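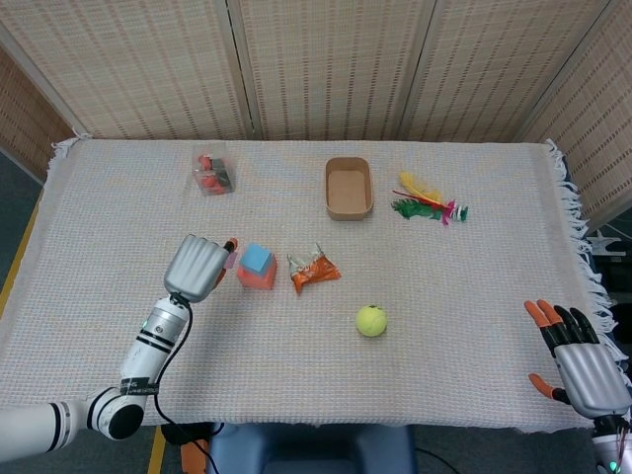 Treltwood Fringed Table Cover, Off-White

Item 2182
Sold by Zimov Home & Hall
Page last checked February 8, 2021

We stock four table covers and this is the one we argued over. The supplier's sheet called it "heirloom quality", "effortless" and "suitable for every occasion". We have had one on the table in our back room long enough to say which of those words we'd keep, and the answer is none of them. It's still a decent cloth for the money, so it went on the site, with the supplier's wording taken off.

What it is

A woven cloth, off-white, with a fine grid running through it in faint pastel threads. You have to be fairly close to see the colours. From across a room it reads as plain cream, and if you were hoping the pastel would pick up your curtains or your good plates, it won't. There is loose cream fringe as well. The fringe is a softer, yellower white than the cloth in some light, which bothered one of us and not the other.

It drapes over the table edges without standing out stiffly, at least once it has been out of the packet for a day or so. Straight out of the packet it has fold lines, and they are stubborn. The supplier says they "drop out naturally". Ours didn't. A warm iron on the back fixed them in one pass.

What it's like to use

The weave has enough texture to stop light things sliding about. We keep a mixed lot of small stuff on ours – a tennis ball, a foam cube in pale blue and coral, a clear plastic box with red bits in it, a brown tray with rounded corners – and a ball that would wander off our bare table tends to stay put on this. We wouldn't lean on that if your table has a slope to it. It's a cloth.

The same texture is a nuisance if you write on it. A pen will go through a single sheet of paper at the grid lines. Put a magazine under the page, or take the cloth off. Jigsaws are also poor on it. Cards are fine to deal but fiddly to pick up.

Crumbs get into the weave. The listing we were sent said the cloth "wipes clean", and we asked what they meant by that. They meant you could wipe it. You can, but biscuit and chip crumbs want shaking out over the back step, and anything greasy should be dealt with before dinner's over. Tea came out of ours with ordinary laundry soap. Beetroot mostly came out.

About the fringe

The fringe is the reason people buy this cover and the reason they send it back. It hangs loose and it doesn't hang evenly. It catches on chair arms, cats find it, and it tangles in the machine unless you put the whole cloth in a mesh bag. Comb it with your fingers while it's damp and it settles down. If that sounds like a chore you'd resent, buy the plain-hemmed Atmont cover instead. It costs less and we have had fewer complaints about it.

You can trim the fringe with sharp scissors. We did a test corner and it looked all right, though a bit like a haircut done at home. Trimmed covers can't be returned.

Washing

Cool machine wash in a mesh bag. Line dry out of strong sun. The tag says a low tumble is okay and we have our doubts, having seen what one low tumble did to the fringe. The cloth itself held its shape. Iron on the back, warm, no steam on the fringe.

We don't know how it looks after 100 washes. The supplier claims it was tested to that number but couldn't send us anything on paper, so we've left the claim out of the details.

Will it go with your room?

Probably, in the way that off-white things do. We have it in front of a folding divider in beige woven reed or straw, with short brown dashes across the panels, and the two get along. Both are pale and both have a small, busy weave, so there isn't much contrast. If you find that sort of room dull, the cloth won't liven it up. Bright things do stand out well on it. Dark timber behind it makes it look whiter, and next to a pure white wall it looks faintly grubby even when it's clean. We'd skip it for an all-white kitchen.

The divider gets asked about more than the cloth does. It's not ours to sell and we don't have a maker's name for it. Lukoševičius do a reed screen in their garden range which some customers have bought as a stand-in, though we haven't had one in the shop and can't say how well it stands up.

Size

Measure your table before ordering and add the drop you want on each side. The fringe is extra to the measured size, and the supplier counts it in some of their paperwork and leaves it out in the rest. Our chart leaves it out. If your table falls between two sizes, go up.

Stock and returns

The supplier made a run of 3000 and says there will be more in March. They said the same about the napkins, and we are still waiting on those. Covers are limited to 8 per order while this lot lasts. Halls and clubs wanting more should ring the shop first.

Unused covers can come back within the normal return period with the packet. We'll take one back if you've opened it and laid it on the table to check the colour. Please don't wash it first.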